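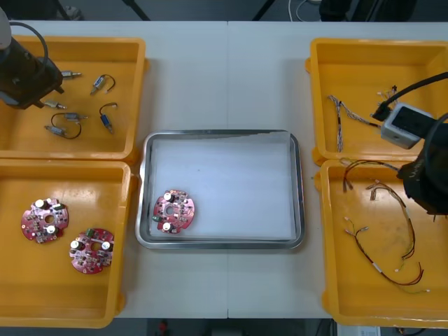
Sorting small parts at the Bromgate repair room, a thread. I've been putting off the leftovers shelf since May and finally started on it. The setup is a white table with yellow plastic bins and a shallow steel tray in the middle. Parts with wire leads have their own bin, and the round red circuit boards are in the one below it.

The tray is for anything I can't place in a few seconds. It used to be a corner of the table, and things from that corner ended up back in the wrong bin or on the floor. A tray has a rim and you can carry it to the window.

Why bins and not drawers: I had a drawer cabinet from Ritstead with small label slots. You had to know what a part was before you could put it away. With an open bin I can put a thing down next to others like it and work out the name later.

Leads are the main nuisance. If you pile wired parts deep they knit together, and then you pull on one and bend three. I keep them one layer deep, with a bit of floor between them. It wastes space. I don't mind.

Someone asked about twist ties. I use them on anything longer than my hand. Short leads I leave alone. Tying them takes longer than untangling them.

Bare boards go flat. Libor Slanina used to stand his on edge in a rack and that works if they're all the same size. Mine aren't, and the notched ones catch on the rack slots.

If a board has a hole in the middle, please don't thread it on a bolt with ten others. I inherited a stack like that and the faces were scratched up. Flat in a bin, or paper between them.

Labels. Masking tape on the outside of the bin, pencil, nothing fancy. I tried printed labels and then never changed them when the contents changed, so for most of a year one bin said SWITCHES and was full of fuse holders.

The inventory sheet is at 2369 lines now. Mawuli Yakubu started it and I've kept his columns: what it is, how many, which shelf, tested or not. The last column is mostly blank. That's the winter job.

Anything we have more than 100 of goes in a lidded tub under the bench and only a handful stays on top. Screws are the exception. Screws live in jars.

What I throw out: cracked housings, connectors with a bent pin I can't straighten in one go, any wire where the insulation flakes when you bend it. I used to keep the wire. It made a mess of everything else in the box.

What I keep even though it looks like junk: threaded metal ends and odd nuts. Padmavathi Pinto found a nut for her lamp in that box after two shops told her it wasn't made anymore.

To the person asking where to buy bins, mine came with the room and have no label I can find. Look for a raised rim and a flat floor. Ones with a ribbed floor hold on to small washers.

Two shelves left. If you dropped off a shoebox marked Tai, it's still on the lower one and I haven't opened it. Send me a message if you want it back before I do.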